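Gromik 17 铸铁炒锅（单柄，带木盖）

商品编号：3723
系列：Gromik 厨房系列
口径：30 厘米
锅深：9 厘米
锅底：微弧，底心平面直径 12 厘米
锅重：2.1 千克（不含盖）
锅盖：香杉木，单独包装
适用炉灶：燃气灶、电陶炉、电磁炉（见下文说明）
不适用：微波炉、洗碗机
产地：Vavau 工厂
页面更新：2022年1月21日

产品说明

Gromik 17 是一口薄壁铸铁炒锅，锅身一次浇铸成型，锅柄与锅身相连，没有铆钉。锅壁上薄下厚，锅沿处 2 毫米，底心处 3.5 毫米。同口径的传统铸铁锅多在三千克以上，这一款可以单手端起，装满菜以后仍建议用另一侧的副耳帮一下。

锅内外均无涂层。出厂前用亚麻籽油烤过两遍，表面呈深灰色，略有颗粒感。这层油膜只够运输途中防锈，第一次用之前需要按下文的步骤再养一遍。新锅颜色深浅不匀属正常，用上一两个月就会逐渐均匀。

木盖用整块香杉木拼成，盖面没有上漆。盖子比锅口小一圈，扣上以后落在锅沿内侧，蒸汽冷凝后顺着锅壁流回锅里，不会滴到灶台上。木盖受潮后会略微胀大，设计时已留出余量。

锅柄长 17 厘米，中空，末端有孔，可以挂放。柄部在中火连续加热十分钟后会烫手，请配隔热布套。布套不随锅附送，可另购 Ayala 棉布柄套，颜色有本白和藏青。

炉灶说明

燃气灶：首选。锅底微弧，放在常见的四爪或五爪灶架上都稳。聚火型灶架也可以用。

电陶炉：可以用，升温较慢。先开小火两分钟，再调到需要的档位，不要一上来就开最大。

电磁炉：底心平面直径 12 厘米，小于部分电磁炉的最低感应直径。购买前请查看炉具说明书。平面以外的部分离炉面有间隙，加热范围集中在锅心，适合煎和少量快炒，大份量炒菜效果不如燃气灶。

烤箱：锅身可以进烤箱，最高 250 摄氏度。木盖不可以。

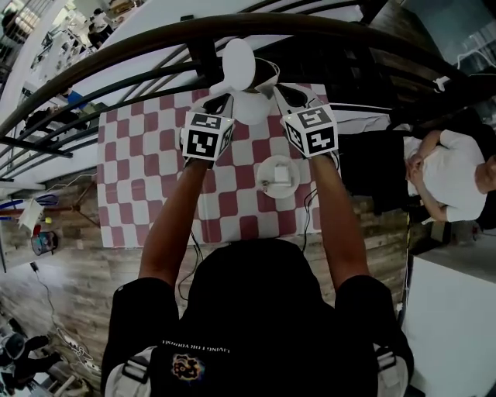

Telelside 厨具部 · 炒锅与蒸具组

首次使用

第一步，用热水和软刷把锅里外洗一遍。这一次可以加少量洗洁精，冲净后立刻擦干。

第二步，空锅放在炉上，小火烘到水汽散尽。铸铁有细孔，看着干了以后再烘一分钟。

第三步，关火，等锅降到手能靠近的温度，用厨房纸蘸少量植物油，在锅内、锅外、锅柄上薄薄擦一层。油要少，擦完再用干净的纸抹一遍，看上去像没有油一样。油多了会结成发黏的斑块，之后很难去掉。

第四步，重新开中小火，烧到微微冒烟后关火，自然冷却。不要用冷水激。

第三、第四步重复两次。亚麻籽油、葡萄籽油、大豆油都可以，橄榄油和黄油不合适。操作时请打开抽油烟机。

刚开始的一两周，尽量用它做油多一些的菜，炒肉片、煎豆腐、炸花生都行。番茄、醋、柠檬汁之类的酸性食材先放一放，等锅面发亮了再做。

试做：豉油皇炒面

厨具部试锅时常做这道面，面条容易粘，锅养得好不好，一炒就知道。下面是两人份的做法，由产品组的 Xuân Hầu 整理。

材料：
广式细蛋面 2 饼
绿豆芽 150 克
韭黄 50 克
小葱 3 根
洋葱 四分之一个
熟白芝麻 少许
植物油 3 汤匙

酱汁：
生抽 1 汤匙半
老抽 2 茶匙
蚝油 1 茶匙
白糖 1 茶匙
热水 1 汤匙
白胡椒粉 少许

做法：

酱汁的材料放进小碗，搅到糖化开。

烧一锅水，水滚后下蛋面，用筷子拨散，煮四十秒到一分钟，面芯还带一点硬就捞出。过一遍冷水，沥干，摊在大盘里晾十分钟，中间翻一次。面上带水，下锅必粘。

豆芽掐去根须，洗净后沥干。韭黄和小葱切成五厘米的段，葱白葱绿分开。洋葱切细丝。

炒锅大火烧到微微冒烟，倒一汤匙油，转一圈让油挂满锅壁，下豆芽快炒二十秒，盛出。

锅里再加两汤匙油，转中火，下洋葱丝和葱白，炒出香味。放入面条，铺平，先不要动，煎一分钟左右，等底面有点焦黄再翻面，另一面同样煎一下。

用筷子把面挑散，沿锅边分两次淋入酱汁，每次淋完都要翻匀。转大火，边挑边炒，炒到面条颜色一致、锅底没有积汁。

倒回豆芽，加韭黄和葱绿，再翻炒十几秒，关火，撒芝麻。

一次不要炒超过两饼面。这口锅的口径放三饼也放得下，但是温度会掉得很快，豆芽出水，面就软了。要做四人份，请分两锅炒。

喜欢加肉的，可以先把叉烧丝或鸡丝炒熟盛出，最后和豆芽一起回锅。老抽的量不用跟着加。

日常清洗

趁锅还温着的时候洗，热水加软刷或丝瓜络就够了。有粘底时，倒一碗水煮开，用木铲推一推，再倒掉刷净。

平时不必用洗洁精。做完鱼或味道重的菜，可以用一两滴，洗后擦一层薄油。

不要用钢丝球，不要长时间泡水，也不要把菜留在锅里过夜。

洗完放回炉上小火烘干。长期不用时，擦油后用纸包好，放在干燥的地方。

木盖用清水冲洗，立起来晾干，不要暴晒，也不要靠近暖气。头几次使用时有杉木气味，用淘米水浸半小时可以减轻。如果盖面起了毛刺，用 400 目砂纸顺着木纹轻磨。

常见问题

锅里出现黄褐色的锈点怎么处理？
用粗盐和半个土豆擦锈处，洗净烘干，再照首次使用的第三、第四步做一遍。锈的面积较大时，可以寄回做翻新，费用 55 元，往返运费另计。翻新周期为十五个工作日。

擦锅的时候纸上有黑色，能吃吗？
多是残留的油膜和食物碳化物。洗净烘干后薄薄擦一层油，几次以后会减少。如果一直很多，说明上一次养锅时油擦得太厚，可以用热水和硬一些的刷子刷掉浮层，重新养。

锅底不在正中怎么办？
锅身是铸造件，底心允许有 2 毫米以内的偏移，不影响使用。超出这个范围可以换。

可以用铁铲吗？
可以。建议选边角磨圆的，新锅头一个月先用木铲。

锅盖能单独买吗？
能。下单时请写明适配 Gromik 17，其他口径的盖子边缘斜度不同，不能混用。

包装内容

炒锅 1 口
香杉木盖 1 个
纸质使用卡 1 张
丝瓜络 1 块

配送与售后

现货三个工作日内发出。锅与木盖分装在同一外箱，签收时请先打开外箱查看锅沿和锅柄连接处。铸铁怕磕，如有裂纹或缺口，请在签收后四十八小时内拍照联系我们，由 Telelside 承担退换运费。

未使用的商品，七天内可以退货，木盖外膜需保持完整。已开锅的商品，除铸造缺陷外不再接受退货。

锅身保修五年，范围包括开裂、砂眼和锅柄断裂。跌落、干烧后浇冷水以及进洗碗机造成的损坏不在范围内。木盖保修一年。

二月份木盖停产两周，其间单独订购的锅盖会晚些发出，成套订购不受影响。

产品咨询：Felicja Marciniak
翻新与维修：Oldřich Říha
批量订购（餐馆、烹饪教室）：Waldemar Kurek，十口起订，可不配木盖

同系列商品

Gromik 平底煎锅，26 厘米
Gromik 双耳炖锅，24 厘米，铸铁盖
Ayala 竹蒸笼，两层，可架在 Gromik 17 上使用
Ayala 棉布柄套
Ayala 长柄木铲，榉木，35 厘米

蒸笼架在炒锅上时，水位保持在笼底以下三厘米。蒸过之后锅面油膜会变薄，请当天补擦一次油。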